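Looking After the Greltlow Two-Arm Cell: Frequently Asked Questions
Maintained by Renato Yap, last updated 2022-07-04 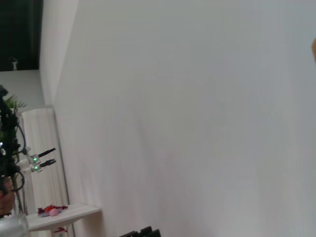

These are the questions people bring me most often once they start using the cell on their own. Please read them before your first session, and keep asking new ones!

How do I start it up in the morning?
Controller first, then the arms, then the wrist cameras. Wait for the finger lights to go green on both grippers before you open the Ultine panel. If one side stays dark after 11 seconds, power that arm down and reseat the plug at the wrist. Nine times out of ten that's all it wants.

Can I move an arm by hand?
Yes, and I think it's the nicest way to get to know the machine. Press Release in Ultine first, put one hand near the base and the other under the forearm, and go slowly. The joints are stiffer after a long break (ours were really grumpy in March), so give them a minute.

How much slack should the cable have?
Enough for the wrist to turn all the way both ways with the loop still hanging free. Clip it at 3 points along the arm. Don't pull it snug, even though it looks so much tidier that way.

The fingertips don't close evenly. Now what?
Run the homing routine twice. If they're still uneven, check the two small screws on each finger housing and then wipe down the tips. Worn tips get swapped at 400 hours, and spare pairs are in the Tolentino drawer.

The wrist camera shows nothing but white. Is it broken?
Probably not! Put the arm in its park pose and look again. If the picture is still blank, clean the lens with a dry cloth and restart the camera service.

Which objects can I practice with?
Soft, light ones. Small balls are great for learning grip force. Start at level 7 and work down until the ball just stays put.

Who do I tell if something sounds wrong?
Stop the cell, write the time in the Iscombe log and come find me. I love a strange noise, so describe it as well as you can.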